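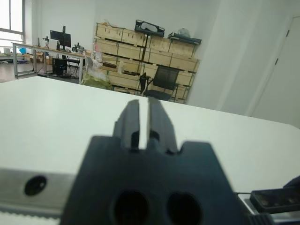 Casudeck started with a spreadsheet. Güven Tekin played an online card game called Tralldale, and the people in his guild wanted a record of who owed whom which cards. He put the list online so they could all edit it, and within a month strangers were asking to be added.

"At that point I had 438 names in it and it took forever to load," he says. "Someone would sort a column and break it for everyone else. I spent my evenings putting rows back."

Casudeck is now a trading site for Tralldale players. A user lists the cards they have, lists the cards they want, and the site looks for a match. If there is a difference in value, one side can add money to even it out. Tekin wrote the first version himself and later hired Chege, a small development shop, to rebuild it.

The hard part, he says, was trades with more than two people in them. Player A has what B wants, B has what C wants, and C has what A wants. The old site couldn't find those, and players were arranging them by hand in the forum.

"Chege's first attempt worked fine on test data. Then we ran it on a copy of the real lists and it went through every chain it could think of, up to eight people long. Half of those would never happen. You can't get eight people to press Accept on the same day. I can barely get four."

They capped chains at four people and gave everyone 24 hours to accept. If one person drops out, the site tries to fill the gap before it cancels the whole thing. Tekin would have liked a longer window, but cards change price quickly after a game update and players complained when their cards were locked up.

Payments were a separate headache. The first version had a button that sent people off to pay each other however they liked, and disputes came to Tekin's inbox. The new one uses Ongate, which holds the money until both sides confirm that the cards have arrived.

"I resisted it because of the fee," he says. "Then I went back and counted my emails. There were 564 about payments in one year. Most were people asking if the other person was a scammer, and most of the time the other person was asleep in another time zone." 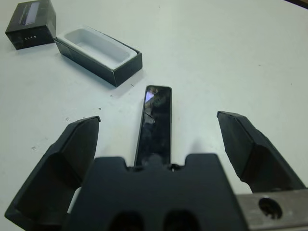
Black gripper with its fingers open, white tabletop.

The switch to the new site took place in February and did not go smoothly. Old accounts were supposed to be copied over with their trade history, and 814 of them came across with their ratings set to zero. Tekin says that was his mistake. The old database had two rating fields and he had told Chege to use the wrong one.

"People care about that number more than they care about the cards. I had a guy with five years of perfect trades who suddenly looked like he had signed up that morning. He was polite about it. Some of the others were less polite."

The ratings were restored two days later. He kept both databases running side by side for another month in case anything else turned up, and a few missing wish lists did.

Asked about size, he says the site has 4000 active users and that he would be happy if it stayed near that. He still has a day job. Support questions get answered in the evening, and there is a page that says so.

Other games come up often. Players write to ask if Casudeck could handle their game too, and the matching code would not need much work. The card data would. Tralldale publishes a full list after each update, while other games leave it to fans to type everything in.

"I did that for one game as a test," Tekin says. "I got as far as the letter F."

Next on his list is a better search on phones. The filter menu covers the results on smaller screens, and closing it clears the filters. He has a fix from Chege that he wants to try out on the guild first.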